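**Ticket 1785 – Label printer at Didonside drops every second label**

Status: solved!
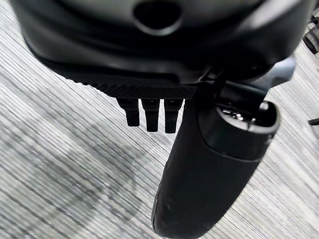 *Dark curved housing, with the ridged strip along its lower edge.*

**Reported by:** Tudor Coman, Didonside stockroom

**What happens:** Send a batch of 40 shelf labels from Gidia and only the odd ones print. The even ones come out blank, but the counter still goes up. Single labels are fine every time.

**Tried so far**

- New roll, same result.
- Swapped the USB cable for the one from the front desk. Same.
- Recalibrated the gap sensor. The first 2 labels looked great and I got very excited, then blanks again.
- Printed the same batch as a PDF. All 40 there, so Gidia is building the job correctly.

**14:10** – Got somewhere! The label template was saved with a height of 95 mm, and our stock is half that. The printer feeds two labels for each one it prints. Singles only looked fine because I was tearing off the blank with the backing.

**14:25** – Set the height to match the roll, saved the template under a new name and restarted the print service. Full batch, no blanks, barcodes scan on the first go. I love this printer again.

**Still to do**

- Lu template has the same wrong height – fix before the January count.
- Delete the old template so it can't be picked by mistake.
- Ask whether the Prosex branch copied ours. If they did, send them the new file.

Leaving this open until tomorrow's batch has gone through, then please close.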